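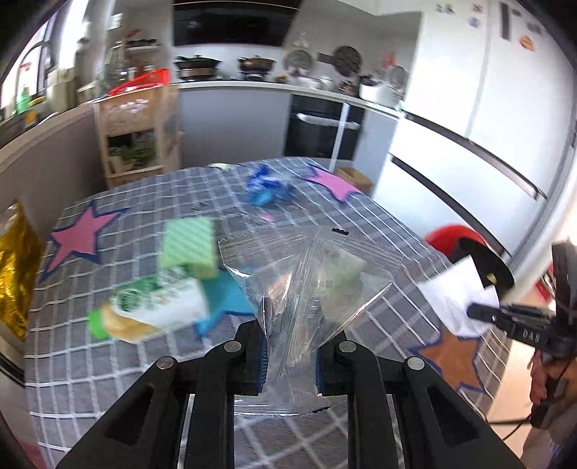
Kitchen Science for Grown-Ups
Handout 2: Why dry food goes soft and soft food goes dry

Room 108, Sunday, bring a pencil

Last time we ran out of minutes before I got to the part I like best, so these notes start there. The question on the board was Hilkka's: if you leave a cracker and a slice of bread side by side on the counter overnight, why does the cracker go soft while the bread goes hard? Same room, same air, opposite result. I love this question and I have been boring my family with it for years.

Most people want to answer it with "moisture" and leave it at that. The trouble is that moisture means two things and we mix them up all the time. One is how much water is in the food. The other is how badly that water wants to leave. You can have a lot of water that is held tight (jam, honey) or a lot of water that is ready to walk out the door (a cut cucumber). Food people call the second thing water activity. It runs on a scale from zero to one, where one is plain water and zero is bone dry.

Water moves from high activity to low activity. Write that down if you write nothing else down. It doesn't care which food is "wetter" by weight. It goes from where it is loosely held to where it is tightly held, and it keeps going until the two sides match.

Air counts as a side too! Room air has its own place on the scale, and you get it by taking the relative humidity and dividing by a hundred. Air at fifty percent humidity sits at 0.5. A crisp cracker sits way below that, so water moves out of the air and into the cracker. The inside of a loaf sits well above it, so water moves out of the bread. There's Hilkka's answer, nearly all of it.

Nearly, because bread also does a sneaky second thing. Starch that was cooked and floppy slowly lines itself back up and gets firm, even if you wrap the loaf so well that it loses no water at all. Staling and drying are separate jobs. That is why a stale roll comes back to life for a few minutes in a warm oven (the heat loosens the starch again) and then goes harder than before once it cools. It is also why the fridge is a bad place for bread. Starch lines up faster in the cold. The freezer is fine, oddly enough, as long as the loaf gets through the fridge-like temperatures quickly on the way down.

What crispness is

When you bite something crisp, it breaks all at once, with a snap, and you hear it as much as you feel it. The walls between the little air pockets are stiff like glass. Add a bit of water and the walls turn rubbery, so they bend where they used to break. The change can happen over a fairly small step in water, which fits what we all know from life: a cracker is great, great, great, and then on some humid afternoon it's sad.

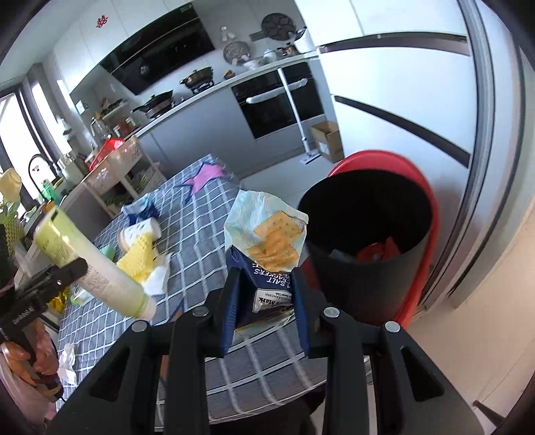 Raili Juntunen wanted to know whether the salt on top makes it worse, given that salt in a shaker clumps in summer. Good thinking, and the answer is mostly no. Table salt only starts pulling water out of the air in a big way once the humidity gets up to about three quarters of the way to full. Below that the crystals just sit there. In a normal kitchen the starch is doing the soaking up long before the salt joins in. Over a boiling pot, different story.

Then she asked if a soft cracker can be saved. Yes! Low oven, a few minutes, and let it cool all the way before you judge it. Warm crackers always seem soft. I have thrown out perfectly good ones by being impatient.

The wrapper is part of the recipe

A package for dry food has to keep water vapor out, and different films are good at different things. Plain polyethylene, the stretchy stuff in ordinary bags, is decent against water vapor and poor against oxygen. Nylon is the other way around. Film with a very thin layer of aluminum on it is good at both, and that is why so many chip bags are shiny inside. Paper on its own stops hardly anything, so it usually gets a coating or a partner.

None of which helps after you open it. A folded-over top with a clip beats a twist, and a jar with a rubber seal beats the clip. If you live somewhere damp, move the food to the jar on the first day. Don't wait until it's half gone.

Home experiment (please do it, it's fun)

You'll need a kitchen scale, plain dry crackers, a jar with a good lid, and a small dish of water.

Weigh a pile of crackers and write the number down. Put half in the closed jar and leave half out on a plate. Weigh both the next morning at the same time, and again the morning after. Keep the plate away from the stove. If your weather is very dry, stand the dish of water next to the plate and put a big bowl upside down over the pair.

Taste one from each group every time, and before you look at the weights, or you'll talk yourself into it. Weigh again after tasting, so the missing cracker doesn't wreck your numbers. (Ask me how I learned that.)

A word on scales. Mine goes up to 1,999 grams and then shows an error, so if your jar is a heavy one, weigh the crackers on their own. Check the scale against something you trust before you start. An unopened 500 gram bag of sugar will do, though remember the bag itself weighs a little.

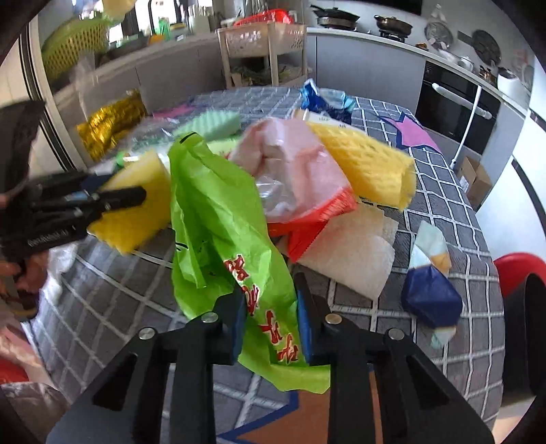
Kauko Halonen objected, in a note slipped under my door, that his mother kept a slice of bread in the cookie tin and the cookies got softer and nicer, so how could I say bread and dry food should never share a container? Fair enough, I said it too strongly. If you want soft cookies, a slice of bread is a great trick. The bread has the high activity, the cookies have the low one, water goes across. Swap the slice often, before it molds. What I should have said is that you shouldn't do it with anything you want to stay crisp.

Same idea with brown sugar that has turned to a brick. A piece of bread or apple in the closed container overnight will usually loosen it.

For next time

Read the pages on jam, and skip the box about pectin for now. Aino has the spare copy if yours is missing the last sheet.

Bring your cracker numbers even if they look wrong. Wrong-looking numbers are the most useful ones for me, and I'd like to put a few on the board.

Think about this on the way home: raisins and bran flakes live in the same box. Which one is giving up water, which one is taking it, and what would you do to the raisins to slow it down?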